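Rolholm trout farm to add second recirculation hall

31/07/2026

Rolholm, the inland trout producer, is to build a second recirculation hall beside its existing ponds after the water authority agreed a revised discharge permit. Groundwork starts in August and the first fish should be moved in next spring.

The new hall will have 12 grow-out tanks and its own hatchery room. Rolholm expects it to produce 855 tonnes of rainbow trout a year once all the tanks are stocked, which would take the company's total output to 1323 tonnes. At present the farm sells most of its fish at portion size, whole and gutted, to wholesalers. The extra volume is meant for larger fish that can be filleted.

Kanako Oda, the farm's managing director, said demand for whole trout had been flat for several years while orders for fillets and smoked portions had gone up.

"Our customers in retail want a fillet with the pin bones out, and they want the same size every week," she said. "We can't do that from the ponds in the summer. The river gets warm, the fish go off their feed and we have to stop grading them. In a closed hall we hold the temperature where we want it."

Trout have been raised on the site since 1908, when the first earth ponds were dug along the mill stream. The oldest of these are still used, mainly for fish sold live to angling clubs. The company put up its first recirculation hall to rear fingerlings and later extended it so that part of the stock could be kept indoors through to harvest.

Under the revised permit, Rolholm may take no more water from the stream than it does now. The new hall will be filled from a borehole and will clean and reuse its water, with a small amount replaced each day. Solids from the drum filters will be thickened on site and taken away by a local biogas plant. Phosphorus in the outflow will be measured every week during the first year of operation and every month after that, and the results must be sent to the authority.

The permit took longer than the company had hoped. An earlier application was withdrawn after objections from anglers downstream, who were worried about low flows in dry summers. The revised plan moved the intake to the borehole and added a planted settlement lagoon between the hall and the stream. The anglers' association has said it no longer objects but has asked to see the monitoring results. Oda said they would be posted on the farm's website.

The building work has gone to Boltano, which has put up two hatcheries for salmon producers on the coast. The tanks, filters and oxygen equipment will come from Zemov. Neither contract value has been published. Rolholm said the project was being paid for by a bank loan, its own reserves and a regional grant for food production, and that the grant made up the smallest share.

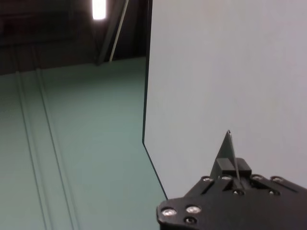 Processing is the other part of the plan. Rolholm has signed a supply agreement with Ogura, a fish processor that already buys some of its trout for hot smoking, and Ogura will put in a second filleting line to handle the larger fish. The line will stand in a former packing room, which has to be brought up to hygiene standard before any machinery can go in. The old wall covering will come off and smooth, pale panels will go up in its place, much like the grey-white one in the photograph, with sealed joints and coved skirting so that the whole room can be hosed down at the end of a shift. Drains will be relaid and the floor resurfaced with a non-slip finish.

Ogura plans to run the old and new lines side by side. The existing one will carry on with portion-sized trout from the ponds, while the second will take fish of two kilos and above from the new hall. Trimmings from both will be kept chilled and minced for fish cakes, a product the company has been selling to school caterers since last year. Heads and frames will go to a pet food maker.

Tomomi Fujimoto, production manager at Ogura, said yield was the main reason for moving to bigger fish.

"On a small trout you lose a lot when you take the pin bones out, and the fillet can tear," she said. "With a larger fish you get a cleaner cut and more meat for the same amount of work. The machine does most of it, but someone still has to check every fillet by hand before it is packed."

She said the company would need people for trimming and packing, and for a new early shift. Training will begin when the line is delivered. Ogura has had trouble filling jobs on its present line and is looking at a works bus from the nearest railway station, which is too far from the factory to walk.

The two companies have agreed on a price formula linked partly to the cost of feed. Oda said this had been the hardest point to settle. Feed is the farm's largest cost, and in the past Rolholm has had to carry price rises for a full season before its selling prices caught up. Under the new agreement the price will be looked at four times a year. The agreement covers everything the new hall produces in its first three years, after which Rolholm may sell part of it elsewhere.

Electricity is the second largest cost and will matter more in the new hall than in the ponds, as pumps, blowers and oxygen generators have to run day and night. Solar panels will be fitted to the south side of the roof, but the farm expects them to meet only a small part of the need. Heat from the pumps will be used to warm the hatchery room. Two diesel generators will stand by in case of a power cut, and each tank will have its own emergency oxygen supply.

Fish health has also shaped the design. The tanks will be arranged in separate groups, each with its own filter and pump, so that one group can be closed off and treated without stopping the rest. Eggs will be bought in from a certified disease-free supplier and disinfected on arrival. Staff who work on the ponds will not go into the hall on the same day, and visitors will be kept to a viewing corridor.

Off-flavour is a known difficulty with fish raised in reused water, which can give the flesh an earthy taste. Rolholm will move trout to a set of purging tanks fed with clean borehole water before slaughter and keep them there without feed. Ogura will cook and taste a sample from every batch before it is accepted. Batches that fail will go back to purging for a few more days.

The ponds will stay in use. Oda said there were no plans to fill any of them in, and that some customers, restaurants in particular, still asked for pond fish. Two of the lower ponds will be drained and relined over the winter while the heavy plant is on site, and the bird netting above them will be renewed. Losses to herons and cormorants have been high on that part of the farm.

Lorries for the building work will use the northern access road and will not pass through the village during school run times. The public footpath beside the mill stream will be diverted for the length of the groundwork, with signs at both ends. The farm shop will keep its usual hours, although parking will be moved to the field opposite the gate.

Residents can see the drawings for the hall and the lagoon in the farm shop until the end of August. Questions about the footpath should be sent to the parish office, and questions about jobs on the new filleting line to Ogura's personnel department.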